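Work with us > Studies > Open calls

Call for participants: household textile wear study
Posted in July by the Cikska study office

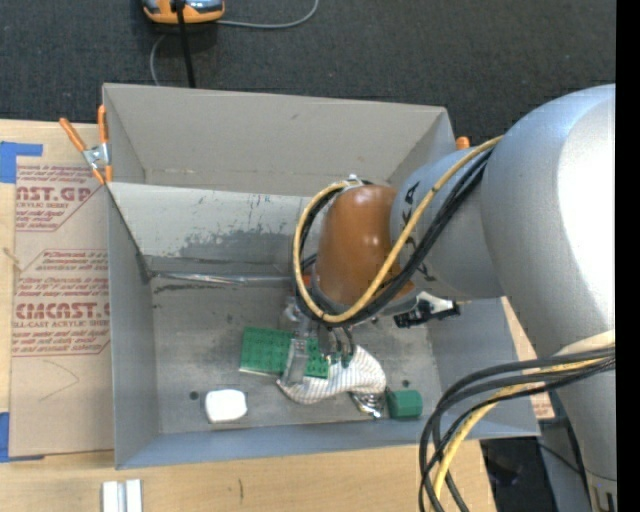
Grey bin on a light wooden tabletop.

Cikska is recruiting 100 households for a study of how cotton bed linen wears under normal domestic use. The study runs for 31 weeks and is paid for by Waltari, a linen supplier.

Each household receives two sets of Uzor sheets, one bleached and one unbleached. Participants use the sets in alternate weeks, wash them at 40 degrees or below and enter each wash in a paper log. Fabric softener must not be used. Both sets are returned at the end for tensile and pilling tests.

Applicants must:
- be aged 18 or over
- have a washing machine at home
- have slept at the same address for the past 2 months
- have no known allergy to cotton finishes

Payment is 400 euros per household, made once the sheets and the completed log have been received. Households that withdraw early are paid by the week.

Apply on the form at the Grelusetti front desk before 5 pm on the last working day of the month. Incomplete forms are not considered.

Studies | Vacancies | Results | Contact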